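Riveck kitchen arm sim pack, 2 stars out of 5
Tanvir Herath, 15 November 2018

Bought this to practise cooking jobs before we let a real arm near a hob. Setup fine, kitchens look good. Then the gripper fault. Sends the open command, log says open, fingers stay shut. Happened in around 100 runs out of 700, mostly when dropping food in a pot. Arm just waits there over the heat. 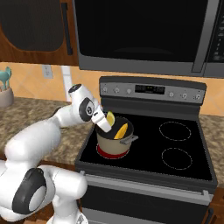
Worse, the stop button pauses the arm but leaves the burner on. Not somthing I want anyone learning as normal. Emailed Riveck, got told to reinstall. Did it twice, no change. Bundo's pack is uglier but its stop cuts the lot. Will update if they patch teh thing.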